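Ebony Grimshaw had money for 2 more arms or 6 spare grippers, and the form wanted one answer.
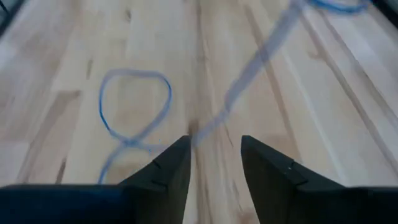 The blue cable, Monday, March 8, 2021.

"Mugo quoted us 100 a finger," Eskil Eklund said. "Trinach won't quote until December."

"Put down the grippers."

"You wanted arms."

"I want the line for repairs to stop growing - that comes first."

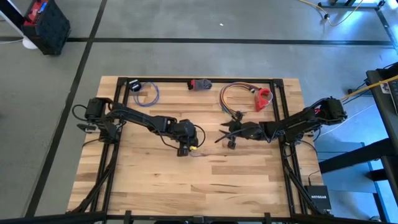

By Ebony Grimshaw and Eskil Eklund

That was how they signed the request. She typed the total, then went back and added a new network switch. Eskil read it twice and asked who was paying for shipping.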